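08/09/2020, two-arm bench, fingers again

Okay, second go at writing this up (the first version was mostly me complaining about the zip tie on J4). Sorcha wants the finger question settled before she orders anything, so I spent the whole session on the Drokutholm fingers versus the Muvesier set that came with the arms. Same controller settings for both and the same junk on the table. I kept the speed limit where Ross left it.

Quick recap for whoever reads this after me: the Drokutholms are stiffer and longer, the Muvesiers give a little at the tip. On paper I'd pick stiff every time. On soft or thin-walled plastic I'm a lot less sure!
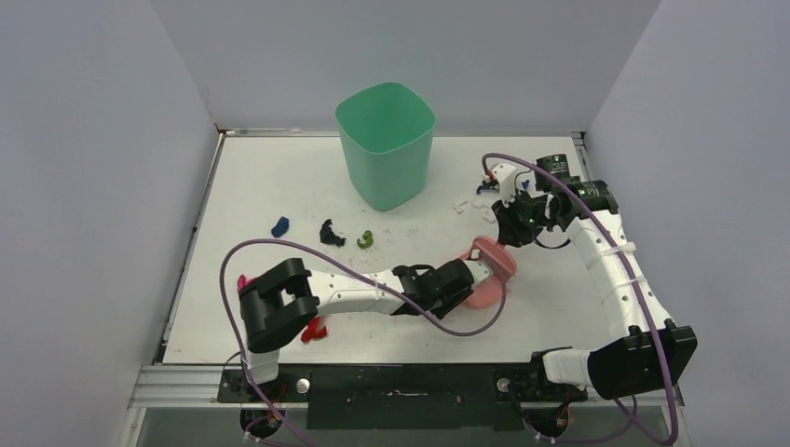
Left arm on the pink piece, right arm standing by. Green one at the back not in play.

Things I scribbled down while running:

The handover between arms is still the slow part. The left side gets hold of something, fine, then the right side dithers over it and I sit there with my hand near the stop button. I dropped the approach speed on the right by 3 steps and it got calmer, so leave it there please.

Cable routing needs a rethink. Purple cables look great and loop everywhere. I want a proper clip at the elbow before anybody does long runs (Ross, you said you had a bag of the Kolář ones, where is it?).

Table needs a wipe too. The specks bother the segmentation more than I expected, and every little mark gets a box drawn on it if I turn the threshold down.

Then wrist cameras, which I meant to do last month and didn't. I wanted to know how much of the view the fingers eat up. With the fingers open there's a decent gap to look through, but the left finger still sits right over the front of a big bin, and that's the part of the rim I'd like to see when lining up. Tilting the mount would help. So would shorter fingers, Sorcha, hint hint.
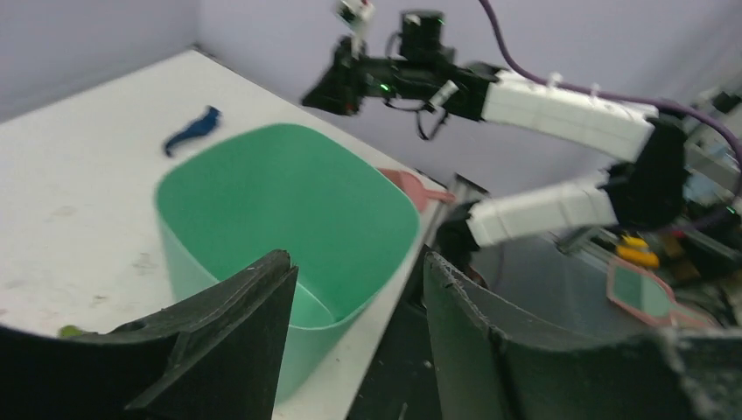
Camera settings and the brush grab

Fixed exposure, auto white balance off, log number 3740 if you want to pull the raw files. Auto exposure kept hunting whenever a black finger swung through, and I got sick of it within minutes.

The brush and dustpan are my favorite test now. Both are pink, so color alone won't separate them, and the brush handle is a nice awkward thing to hold at an angle. I like having the other arm's wrist camera watching the grab, because you can check where the handle sits between the fingers without walking round the bench. Crumpled cloth goes on the list for next time, I want to see what the stiff tips make of it. I also owe Skomcombe an email about spare finger pads, they quoted us for packs of 3 and I never answered.

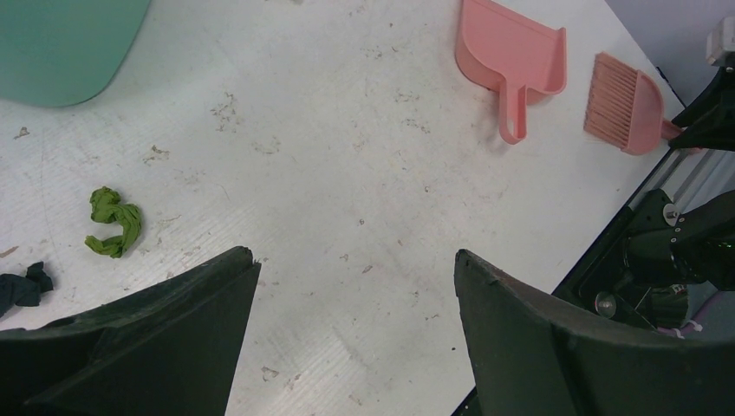 Do we need to recalibrate the wrist camera after every finger swap?
Only if the camera bracket comes off with the fingers. If you just undo the finger screws and leave the bracket alone, run the short check and carry on, but redo the tip offset either way.

Still to do: print the tilted mount, try the 90 degree cable exit on the left wrist, find the small hex key (last seen with Ross). I'm leaving the Drokutholms in the drawer under the monitor with the screws taped to the bag.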